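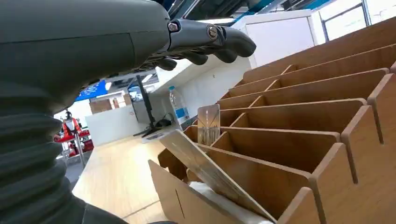 Maureen Bickerstaff told the June meeting that she had stopped driving to the city for her tax help because the Flatinlow sessions now cover what she needs, and asked whether they would continue into the new year. Her question was put by other participants in different words, and it is the main matter on which we seek the funder's guidance.

Progress report: Flatinlow Reading and Forms Help Program
Reporting period: second half-year

1. Purpose of the grant

The program helps adults in Flatinlow and the surrounding district who find it hard to read, understand or fill in everyday paperwork. Under the funding agreement we undertook to run a weekly drop-in session, offer one-to-one reading lessons, and prepare plain-language guides to the forms people most often bring in.

2. Activity in the period

The drop-in session has been held every Tuesday from 10 am in the Oksanen Street hall. A total of 474 visits were recorded, against a full-year target of 600. Attendance was lowest during the school holidays and highest when the annual rates notices went out. Most visits concerned rates, rental bonds, car registration and changes to pension details.

One-to-one lessons began later than planned. Two tutors withdrew before their training was complete, and their places were not filled until the middle of the period. Lessons are now under way and are booked in blocks, with a short review between the tutor and the learner at the end of each block. We have not set a reading test. Learners choose their own goals, such as reading a bus timetable, a recipe or a letter from a grandchild's school.

Four plain-language guides were drafted. The guides on rental bonds and car registration have been printed. The remaining guides, on rates concessions and power of attorney, are with our legal reader, Giang Hoàng, who has asked for changes to the section on witnesses. We expect to print both early in the next period.

3. Outreach

Sena Alhassan visited Plisus and Droltine to speak with residents who cannot easily travel. The Plisus visit was well attended. The Droltine visit drew very few people - the notice had been placed in the shop window only a day before. A second visit will be advertised through the school newsletter and the medical clinic.

4. Spending

Spending is within budget. Tutor payments are below the forecast for the reason given in section 2, while printing was dearer than quoted after the paper stock was changed to reduce glare. We ask for approval to move the unspent tutor funds into the next period. No other change to the budget is proposed.

5. Matters for decision

Hanne Lappalainen has reviewed the hall booking and advises that the present rate can be held only if the booking is renewed before the current term ends. We therefore request an early indication of whether funding will continue. We also seek agreement to add an evening session on a trial basis, as people in full-time work have told us they cannot attend in the morning.

6. Next period

Work will centre on printing the outstanding guides, the return visit to Droltine and the training of further tutors. Vlastimil Jelínek will take over the keeping of attendance records and will be the contact for questions about this report.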